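Home workshop > Robots and automation > Media releases > Draden

MEDIA RELEASE
For use any time in December

Draden shared workshop opens its kitchen robot build to the neighbourhood

G'day from the back bench at Draden! I'm the one who ends up writing these releases, so you'll have to put up with me again. We're pleased as punch to say that our kitchen helper build, which we've named Ovimton, is now open for anyone to download, pull apart and improve. The whole lot is going out at once: the models, the motion scripts and my fairly scrappy build notes.

If you've missed our earlier rambling, Ovimton is our go at getting a robot arm to do the boring bits of tidying a kitchen. Pick a thing up, put it on a plate, take it off again, don't knock the appliance behind it. It sounds like nothing, and it has eaten most of our evenings since winter. We do all of it in simulation first, on a couple of secondhand computers in the workshop (and on mine at home, when the kids are off it), so we can muck up as often as we like without buying new crockery.

The practice layout is a long grey cabinet with a plate on top and a Franka arm standing beside it. The test everybody gets to know first is the bottle one, with the gripper down at the blue upper part and the grey body sitting over the middle of the plate. 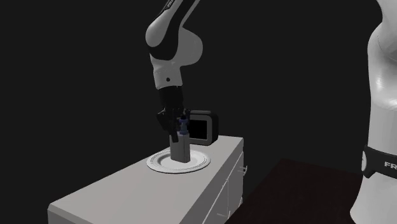
Lina Mahasneh reckons the grasping was never the hard part and that we should have put twice as much time into letting go. She'd like it on record that she told us so in the first month, and that the release script still opens the fingers too quickly for her taste.

Fair enough, and it's on the list! The script is called Sleiman and it's the piece I'd most like fresh eyes on. Each attempt gets its own small settings file, so you can change the approach height or the finger speed without touching anything else. We ran 1,000 attempts with the current version before we packaged it up, and the logs are in the download along with the settings we used. Have a squiz through those before you start fiddling, as a fair few of the obvious ideas are already in there with notes beside them.

One thing that caught me out early on was the arm's elbow. You spend so long staring at the fingertips that you forget there's a great big forearm swinging about overhead, and the nearest path for the gripper can be a rotten path for everything above it. Now I zoom right out and look at the whole arm over the cabinet before I run a batch.

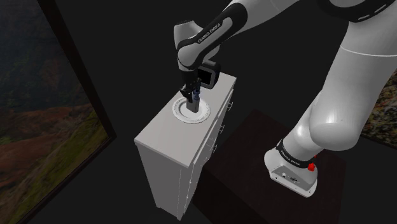
I also check where the wrist sits relative to that boxy appliance at the back, which we left in on purpose. A clear benchtop is a lovely thing but I've never owned one, and I wanted the planner to cope with a bit of clutter from the start. You can drag it closer to the plate if you'd like a harder time of it.

What's next? The second stage is Deltberg, a set of 6 new tabletop layouts built by members, and we're after people to help with the collision shapes. You don't need to have touched a robot before. If you can follow a recipe and you don't mind a text editor, you'll be right. The full download is 700 megabytes, so perhaps not one for the phone. Come by the workshop any evening after 5 and we'll copy it onto a stick for you, and probably make you a cuppa as well.

Questions to the front desk at Draden, or just yell over the fence.

Comments

benchgrub
Downloaded it last night. Sleiman runs fine on my old tower but it's slow as a wet week with the viewer open. Any way to run without it?

Draden workshop
Yep, set the viewer line to off in the settings file. Much quicker!

Marg T
Would the collision shapes suit a patient fifteen year old? Asking for my grandson, he's mad for this stuff.

tinshed_4
Agree with Lina on the finger speed. I halved it and I like it a lot better.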